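Steltus Tabletop Dehumidifier
Owner's Guide, Section 4: Setting Up and First Run
Revised 06/07/2019

Read this section before you plug anything in. It is short, and the people who skip it are the same people who write to us in January.

4.1 Before you start

Let the unit stand upright for 2 hours after unpacking. It has spent a good while on its side in a delivery truck, whatever the arrows on the carton said, and the oil in the compressor needs time to drain back to where it belongs. If you run it early it will make a noise like a spoon in a garbage disposal. Switch it off and wait the full 2 hours from that point.

You will need:
A level surface that can carry the unit with a full tank
A grounded wall outlet
The felt feet (in the small bag taped inside the tank, which everyone throws out)
A dry cloth

CAUTION: Do not use an extension cord. Do not use two extension cords, either. We have had the letter.

4.2 Choosing a spot

1. Pick the dampest room you have. If you are not sure which one that is, go by smell.
2. Set the unit at least 10 inches from walls, curtains and anything you would be sorry to have warm air blown at. The exhaust is on the left side.
3. Check that the surface is level. A tilted unit will fill its tank at one end, trip the float early and announce that it is full when it is nothing of the kind.
4. Stick one felt foot under each corner. Peel the backing off first.

NOTE: The felt feet are there for the sake of your furniture. Bare plastic feet can leave rings on waxed, oiled or varnished wood, and dark finishes show them worst. If your table is older than you are, put a mat under the unit as well.

NOTE: A surface made of two boards or two tables pushed together is fine if both are the same height. If they are not, keep all four feet on one side of the join. The unit hums slightly when it runs, and over a few days a humming object will walk toward the lower ground.

4.3 Fitting the tank

1. Slide the tank out from the front. It comes out more easily than you expect, so keep a hand under it.
2. Take out the bag, the desiccant packet and the yellow foam block. The foam block holds the float still during shipping. With the block left in, the float cannot rise, and the unit will go on collecting water well past the point of good manners.
3. Wipe the tank dry.
4. Slide it back until it clicks. If there is no click, pull it out and try again without pushing harder.

CAUTION: Never carry the unit with water in the tank. The lid is a lid in the social sense only.

4.4 First run

1. Plug in the unit. The power light turns amber.
2. Press POWER once. The fan starts right away. The compressor follows after a delay that is just long enough to make you press POWER again. Please don't.
3. Press MODE until the display shows AUTO.
4. Set the target humidity with the arrow keys. We suggest starting at the factory setting and leaving it alone for a week.
5. Close the windows and doors. The unit is willing to dry the whole of the outdoors, but your electric bill will suffer for it.

On the first day the tank may fill quickly. Walls, rugs and cushions all hold water, and they give it up at their own pace. A slower second week is normal and no cause for complaint — though you are welcome to complain.

4.5 Emptying the tank

1. When the display shows 100, the tank is full and the unit shuts itself off.
2. Slide the tank out slowly, with both hands.
3. Pour the water down a sink. It has been through the coils, so do not drink it, and do not give it to the cat.
4. Dry the outside of the tank before you put it back, along with any drips on the table. Water left standing under a warm appliance will mark most wood finishes.

4.6 If something seems wrong

Display shows E2: The tank is not seated. See 4.3, step 4.
Display shows E5: The room is too cold. The unit sulks until it warms up, then restarts by itself.
Fan runs but no water collects: The room may be dry already. Congratulations.
Unit has moved: See the second note in 4.2.
Rattling: Check for the bag of felt feet.

Replacement feet, floats and tanks can be ordered from the Tsao parts counter in Pidley or from our service desk in Surkcombe. Ask for feet kit 194. Please have the serial number ready. You will find it on the underside of the unit, so empty the tank before you go looking.

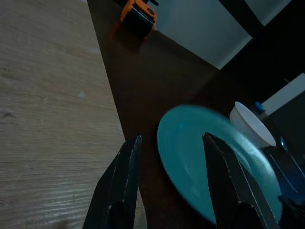 Fig. 4-1. Light wood beside a dark brown tabletop.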